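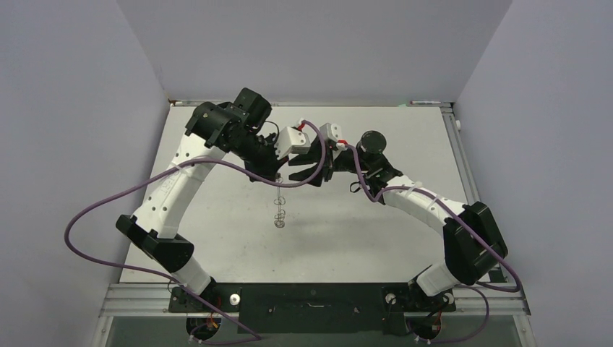 Two-arm setup, chain hanging by the left gripper

Handover policy stalls on thin chain, more demos or fewer?
Trained on 40 demos of the chain handover. Rigid parts fine, 14 of 17 trials. Chain - right gripper comes in close, then just hovers. Add demos or change something else? Running the Dreltano baseline, default settings.
posted by vurdale_bench

Tymofii Chornovol
More demos wont fix hover by themselves. Check your action chunk length first. Ours was too long, policy kept averaging over the swing. Cut it in half, retrain, same 40. Then record extra demos starting from the hover pose.

ferreira_k
we did 1000 demos, still hovered sometimes. chains are hard

varnthorpe2
What he said about chunks. Also wait for teh chain to settle before the second arm moves.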